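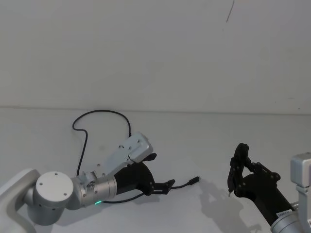

Speaker notes – "The Plain Pale Table"
Ailsa Moffat, February 5, 2019
Evening talk, Leckie Hall, small room upstairs

Get the lights up a bit before starting. Water on the left. Say hello to the people from Bromik who came over on the late bus.

Opening

I want to talk tonight about a tabletop. Pale, plain, pushed up against a pale, plain wall. I love these so much! I've had one in my own workroom for years and I still get a little lift when I walk in and see it.

Ask: who here works at a table that's darker than the wall behind it? (Wait for hands.) And who picked that on purpose? (Usually a laugh here. Let it run.)

Why pale on pale

When the table and the wall are nearly the same tone, the line where they meet goes very quiet. You get one soft backdrop that bends in the middle. Whatever you put on it jumps out at you – a black pair of scissors, a dark spool, a cable. You find the thing you dropped. You see its shadow too, and shadows on a pale top are soft and gray and tell you a lot about where your lamp is.

Do the demo now. White board flat on the desk, second board standing behind it. Put down the black stapler, then the cream button. Ask the back row which one they can see. Then swap in the walnut board and do it again. Don't rush this, people like it more than anything I say.

Be fair about the downside: white things vanish. I lost a white eraser on mine for most of June. If you work with paper or plaster or white thread, keep a dark mat handy and roll it out when you need it.

The wall

People spend weeks choosing a table and never look at the wall. I did the same. My first wall had a calendar, two postcards, a shelf of jars and a clock that ran slow, and every time I looked up from my work my eyes had to climb over all that. So I took it all down one afternoon and painted the whole thing a light gray-white. The shade was called Pelta, in a matte finish, and I have since put it in two other rooms.

Please go matte. Shiny paint throws the lamp right back at you.

On scratches: leave them! A thin mark on a bare wall bothers you for a week and then it's part of the room. I've got one from moving a ladder and I'd miss it now. If you really can't stand it, keep a small jar of the same paint and touch it up with the corner of a sponge, but be warned that new paint on old paint shows up in raking light. (Tell the story of the patch that was worse than the mark. Short version.)

Cables

This is where I get a bit carried away, so keep an eye on the clock.

A black cable on a white table is the loudest thing in the room. It loops, it arches up behind things, it runs right through the spot where you want to put your hands. Three ways I've tried:

Clip it along the back, where table meets wall. Works well if nothing on the table has to move.

Drop it through a hole. Very tidy, and then you change your lamp and the hole is in the wrong place forever.

Leave slack and let it loop behind the work. This is what I do now. Anything that moves needs slack, and a tight cable will pull a lamp over sooner or later. Mine did, onto a tray of wet glue.

Pass around the Grerkau clips here. Ask for them back at the end, I only have the one bag.

Size and the empty middle

My top is 1,522 millimeters long and 661 deep. The depth matters more than the length. Too deep and stuff piles up at the back, too shallow and your elbows hang off. Keep your tools out at the left and right and leave the middle open. That open patch is where the work goes, and if it fills up you'll end up doing your work on your knees, and I say that as someone who once cut out a whole coat that way.

Cleaning: damp cloth, drop of dish soap, dry it after. Every night if you can. It takes me almost 57 seconds with the radio on, and yes, I timed it.

Questions

Somebody will ask about coffee rings. Warm water first, then baking soda on a soft cloth, go easy.

Somebody will ask about glass tops. I don't get on with them – the noise when you set anything down! But if you've got one and you like it, tell us why, I'd love to hear it.

If there's time left, put the boards out at the front so people can come up and try their own things on them. Keys, glasses, phones, whatever's in their pockets. Chairs need to be stacked by the door before we go.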